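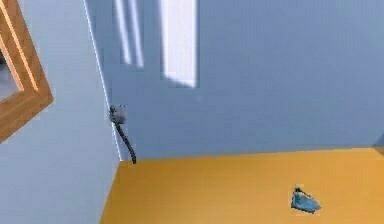

What changes for people who rent a flat in Lesholm this year? The town will pay part of the cost when a tenant repaints or repairs the rooms, and the landlord can't raise the rent for that work.

The decision was taken by the town council on February 14, 2018, after a long evening with many questions from the public seats. The scheme is open to tenants who have lived in the same flat for at least 3 years. It covers paint, plaster, floor covering and small repairs to windows. Furniture and kitchen machines are not included.

The town pays 40 per cent of the bill, and the tenant pays the rest. In the first round there is money for around 70 flats, most of them in the two older districts, Taltodari and the streets behind the harbour. If more people apply, the flats which have waited longest for repair will go first.

Jacqueline Lemaire, who leads the housing office, said that many tenants live for years with damp corners and old paint and do not dare to ask. "They are afraid that the rent will go up after," she said. "Now we put it in writing that it can't."

Under the new rule the landlord must receive a letter before the work starts, with the colours and the materials. He has four weeks to answer. When no answer comes, the work is considered as accepted. Strong or dark colours are allowed, but the tenant must paint the walls in a light colour again when moving out — this point was discussed longer than any other.

Not all are satisfied. The landlord company Clikberg, which owns 58 flats in Taltodari, wrote to the council that repairs should be made by trained painters only. The council did not follow this wish. Tenants may do the painting themselves, but work on windows must be done by a firm.

The paint shop Lo Presti on the market square has offered to hold two free evenings about how to prepare a damp wall before painting. The dates will be put up in the shop and at the library.

Forms can be collected at the housing office from next week, and they can also be sent by post to those who ask by telephone. Receipts must be kept, also the small ones. Work which was finished before the council's decision can't be paid afterwards. The council will look at the scheme again in November and then decide if there will be a second round.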